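Equipment Planner, Small-Parts Automation (one-year contract, part time possible)

Skakix – posted May 2023

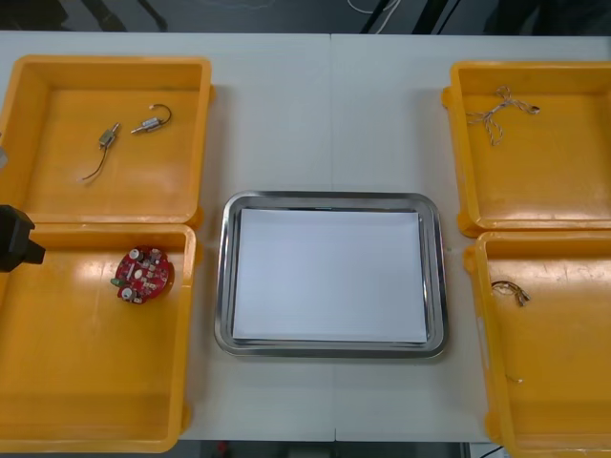 We sort and kit small electronic parts for repair shops, and over the next year we're going to buy a lot of the equipment we've been making do without. We need a person to plan it with us. The budget is approved, the wish list is far too long, and we'd love some help turning one into the other!

You would be working with Renato Dimaculangan, who runs the cells, and Mi-kyung Lim in purchasing. We have 4 robot cells today and want 12 by next March. Somebody has to work out what that means in arms, grippers, trays, tables, cabling, spare fingers and floor space, and in what order it should all arrive.

What you'll be doing

Building the equipment budget line by line and keeping it current
Getting quotes and comparing them properly, including service, shipping and training
Spending time at the cells with the operators before you order anything for them
Deciding with Renato what we standardize (trays are the big argument right now – come with opinions)
Setting up a spares list, so a worn gripper pad doesn't stop a shift
Presenting the plan to Siyabonga Mkhize and the rest of management every quarter

What we'd like to see

You've bought or budgeted for machines before, in a factory, a lab, a hospital, a bakery, wherever. Robot experience is welcome but we can teach you that part. You're comfortable in a spreadsheet and on the phone with a supplier who has gone quiet. Small parts shouldn't scare you: motors with thin leads, round boards, bits of wire and string that never lie the same way twice. Picking those up is most of our day, and it drives nearly every choice we make about grippers.

The team is 17 people, and everyone eats lunch at the same long table. Hours are flexible, though mornings on site are best for seeing the cells at work. Travel is light – a few supplier visits over the year.

To apply, send a resume and a page about a purchase you planned, good or bad, to Wubit Dinsa. We're happy to show you the cells before you decide.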